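4. Cleaning and sealing old posts and columns

This section covers Gedach Masonry Sealer on posts, pillars and other narrow upright work. Flat walls are in section 3 and paving is in section 5. Read section 2 first if you have not used the sprayer before.

The text was revised by Nilton Huaranga on 11/03/2018. It replaces the leaflet packed with earlier tins, which promised a good deal more than a sealer can do. If you still have that leaflet, ignore the part about "lifetime protection". Our oldest test posts are in the yard at Skendemgate and they have needed recoating.

4.1 Do you need to seal at all?

Probably not, in many cases. Sound stone that has stood outdoors for years has usually managed without help. A sealer slows water getting in through the face. It does nothing about water coming up from the ground, and it may slow the stone drying out again. Be wary of anyone who tells you that every old post needs treating, including the person selling you the tin.

Sealing may be worth the trouble where the post stands in constant splash from a road or a downpipe, or where it has been repaired with a softer mortar that you want to protect for a few winters.

Do not seal if:
- the base stays dark long after rain has stopped
- white salts come back within a month of brushing off
- the surface powders when you rub it with your thumb
- the post is painted and you do not know with what

CAUTION: A leaning post is a footing problem. Sealer will not hold it up and neither will a collar of mortar round the base. Have it looked at before you put a ladder anywhere near it.

4.2 What you need

Sealer, stirring stick, stiff nylon brush, soft brush, bucket, masking tape, plastic sheet, gloves, eye protection, low-pressure sprayer or a wide paintbrush. The Risgate extension lance fits our sprayer but makes it harder to judge how much is going on. A brush is slower and, in our view, better on anything narrower than a door.

Do not use a wire brush. It leaves bits of metal behind which rust, and the stains are far worse than the dirt was.

Pressure washers are often suggested for this job. We have yet to see one improve an old post. They take the face off soft stone and drive water into every joint, and then you have to wait weeks for it to dry.

4.3 Cleaning

1. Cut back plants and clear soil from the foot of the post.
2. Brush off loose dirt with the dry nylon brush, working from the top down.
3. Wash with plain water. Skip the washing-up liquid. It leaves a film and the sealer will sit on top of it.
4. Scrape off moss with a wooden scraper. Some green staining will stay. Leave it.
5. Let the post dry. The old leaflet said overnight. Allow a full week of dry weather, longer in shade.

NOTE: Shop-bought moss killers vary a lot and few of them list everything they contain. If you must use one, try it at the back, near the bottom, and come back to it after a fortnight.

4.4 Checking the surface

Flick a little water on the post at several heights. If it soaks in and darkens the stone, the sealer can get in too. If it beads, there is already something on the surface and a second product on top will most likely peel.

Next, look closely at the joints and damage. Fine seams running across the post are often just bedding or old joints and need nothing. Small chips and scuffs need nothing either. Filling them is a popular pastime and the filler nearly always shows, first as a pale patch and later as a dark one. Fill only where a hollow is deep enough to hold water.
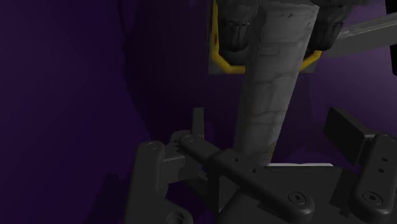

Fig. 4. Grey column with a weathered surface. Faint horizontal seams, small chips and scuffs.

Tone is a poor guide to condition. One side of a post may look lighter simply through the way the light falls, so check each side by hand before deciding that one is damp.

4.5 Applying the sealer

1. Mask off metalwork, hinges and anything painted. Sheet the ground.
2. Stir the tin for two full minutes. Do not thin it, whatever you have read.
3. Treat a test patch at the back and leave it for 30 days. Few people do this. Most of the complaints we get about shine and darkening would have been settled by it.
4. Brush on one thin coat, starting at the bottom so that runs fall on stone that is already wet.
5. Wipe off anything that has not soaked in after 16 minutes. A second coat is seldom any use.
6. Keep rain off until the next day.

CAUTION: Do not apply in full sun. In August a south-facing post can be too hot by mid-morning, and the sealer dries on the face before it goes in. Wear gloves and eye protection throughout.

4.6 How long it lasts

We do not know, and would treat any firm figure with suspicion. Aníbal Sotelo looked through over 1,240 returned customer cards and found answers from "one winter" to "still fine", with hardly any saying what the post was made of or which way it faced. Repeat the water test each spring and recoat only when the water soaks in again.

The Huamán repair mortar sold alongside this product has its own sheet. Let it cure for the time given there before sealing over it.

4.7 Clearing up

Wash brushes and the sprayer in clean water straight away. Dried sealer will not come out of the nozzle and spare nozzles are not covered by the guarantee. Take leftover sealer to your local tip and do not pour it down a drain.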